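Progress note, September – Clomley after-school and family room grant

Quick one from me, fuller numbers come with the year-end form. Kristaps is still chasing two invoices so the budget table is not final.

**Enrollment.** 48 families signed up, up from the spring. Waitlist is closed for now. Most new ones came through the Jetutholm school office, hardly any from the flyers – probably won't print those again.

**Staffing.** Wondimu Wolde started as evening lead, full time. Kristaps Lukoševičius moved to intake and money. Still one part-time post open. Had two interviews, one no-show, one good but wanted mornings only. Re-advertising at a slightly higher rate, inside the line you approved.

**Homework hours.** Running four evenings. Usual turnout 15 kids, more when theres a math test coming. Reading pairs going better than math. We need another adult for the older group, they drift off to the hallway by 5:30.

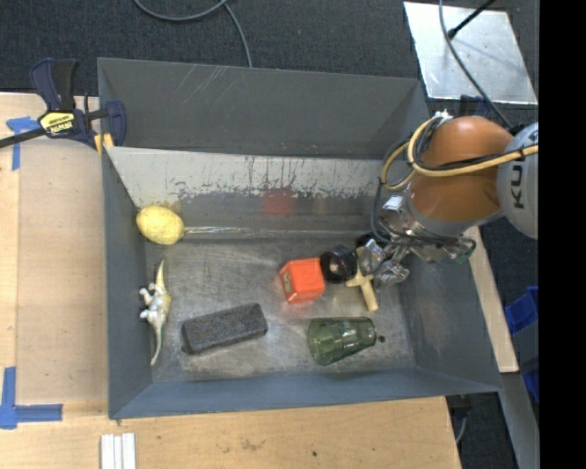

**Parent sessions.** Three held, one canceled (boiler). The session on reading school letters was full and people stayed late asking about bus passes, which we weren't ready for. Pascual is letting us use their handout for next time. Interpretation worked for two languages out of three. Third one we paid for and the interpreter went to the wrong building – asked for a refund, no answer yet.

**Behind schedule.** The Predada sign-in system. Import lost the phone numbers, so we went back to paper for 14 evenings and Wondimu typed it all in after. Fixed now I think. Attendance for that stretch may be a little low becuase two sheets are missing.

**Spend.** Under on supplies, over on heating. Would like to move the supplies leftover to snacks. Need a yes or no from you before the October order.

**Next.** Fill the post. Fourth parent session. Family survey, short version, one page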